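Gotwood clothing swap back at the Brito Street hall, hangers wanted

May 16, 2023

The spring clothing swap is back in Gotwood, and it's bigger. Doors open at the Brito Street hall on the last weekend in May, both days, 10 to 4. Free to get in. Bring clothes, take clothes, go home.

Last year's swap took in 2,653 items over the two days. All but 496 found a new closet. The leftovers went to the Veren thrift store, which has agreed to take them again.

New this time: a kids' rack, sizes newborn to 14, and a corner for work clothes. Jackets, dress pants, scrubs, steel-toe boots if they have some life left in them. Organizers say work clothes were the most asked-for thing last May and there was almost none by noon on the first day.

Rules are the same. Clean, dry, no big stains, zippers that zip. No underwear, no pillows, no single socks. Coats are fine even though its warm out. Shoes should be tied together or rubber-banded in pairs. One bag per person can be dropped off early at the side door on Rekia Avenue, any weekday evening from 5 to 7 — please don't leave bags on the steps overnight, it rained on a bunch of them last year and they had to be thrown out.

You get a ticket for each item you hand in. Tickets are good both days. Nothing to bring? You still get 3 tickets at the door, no questions.

What's short right now is hangers. The hall has racks for 900 pieces and not nearly enough to hang them on, so a hanger box will be out by the side door all month. Plastic, wood, wire, all welcome. Adult and kid sizes. Anything cracked goes in the recycling so check first.
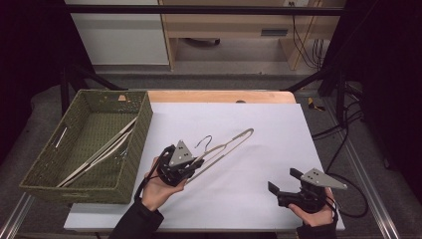 A beige hanger with a dark hook.

Padded hangers and the clip kind for skirts are especially useful. Please bundle them with string or a rubber band, hooks all facing the same way. Loose ones knot up in the bottom of the box and it takes forever to pull them apart.

People who lend hangers and want them back should put tape on them with a name. Pickup is the evening after the swap closes, 5 to 6. Whatever is still there after that stays with the hall.
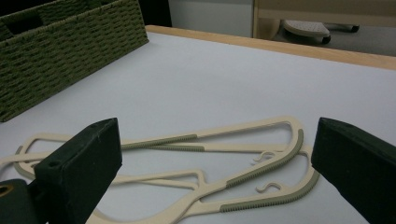 Parking and bus

The lot behind the hall holds very few cars and part of it will be roped off for unloading. Street parking on Brito is free all weekend. Rekia Avenue is down to one lane by the water main work, so come in from the north side if you can. The Veren bus stops across from the hall every half hour both days.

Bike racks are at the front. Strollers OK inside, but the aisle by the kids' rack is narrow and it may be easier to park them in the lobby.

Help needed

Setup is the afternoon before, 1 to 6. Mostly sorting by size, steaming and carrying racks up from the basement. Shifts are two hours. Teens welcome, under 14 with an adult. Sign up on the sheet inside the side door or call the hall office in the mornings.

Two more full-length mirrors and a clothes steamer are also needed on loan for the weekend. Coffee and muffins for everybody working a shift — helpers get to shop the racks a half hour before teh doors open.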